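Please Stop Knocking Down Your Walls

I spent the first week of July helping my friend Gráinne Noonan look at houses, and I came home with one strong feeling: I miss doors. Plain old interior doors, the kind you can shut when somebody is running a blender.

We saw 8 places in all. Every listing said "open concept" in the first sentence, the way a menu says "fresh." One of them was 1,052 square feet and had exactly one room in it, unless you count the bathroom and the bedrooms (and in one bedroom the wall stopped short of the ceiling, so I'm not sure I do). The agent threw her arms out and told us how the space just flows! It sure does. So does the smell of fish.

I get why people fell for it. My parents' kitchen was a dark little box, and my mother spent every Thanksgiving in it hollering her half of the conversation down the hall. If you'd offered her a sledgehammer she would have kissed you. And I love a big bright room as much as anyone, for maybe an hour, with guests in it and a drink in my hand.

But then the guests go home and you have to live there. One kid is doing math, one is watching cartoons, somebody is on a work call, and the dishwasher is going. My sister bought a Costska sectional to "define the living zone." It was 89 inches long and it defined nothing. You could still hear the cereal.
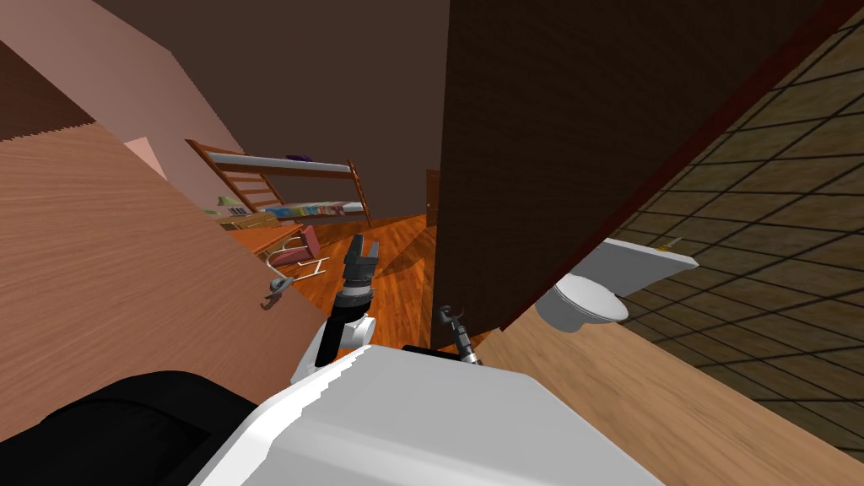
What walls are good for

Well, you can lean a bookcase on one, for starters. You can hang a picture. You can paint one room a crazy dark green without having to paint your whole life that color. And you can leave the dirty pans where they are and eat your dinner without looking at them — to me that's worth more than any island with stools.

Walls save you money too. I have a small den with a door, and in winter I heat that and let the rest of the house sulk.

Gráinne made an offer on the oldest place we saw, a chopped-up little thing with a real dining room. Her brother already wants to know which wall is coming out first. She told him he could have the one in the garage. I'm bringing her a doorstop as a housewarming present.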